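Night Shift, Bay 6
Jan 12, 2022
14 comments | 3 shares

Drawer again. Siv had been at Isdale since the start and it was still the drawer.
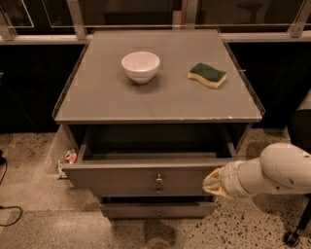
It'll be doing wards by March, Aubert had told them at handover, and then who'd be on nights? Siv hadn't answered. Coat half off. Tea going cold.

They called it Torkel. Bevell's idea, somebody up in the office liked the name. Bowl, sponge, drawer. 500 tries a shift, that was the target, and her job was to sit with the tablet and press good or bad. She used to do the rooms herself. Strip, wipe, drawers, next. Fast too. Now her back didn't hurt and she went home wide awake, no idea what to do with her hands.

Try 416. The white fingers by the corner of the drawer. She leaned in wihout meaning to.

"Knob's to your left," she said.

Stupid. It couldn't hear her. Aubert looked up from his screen.

"You'd have done the whole floor by now," he said.

"I'd have done two."

He laughed, then didnt. They were down to six on nights, and she'd taught four of them.

The tablet buzzed. Good or bad?

Siv Torvik held her thumb over it and waited for the arm to move.

Share | 14 comments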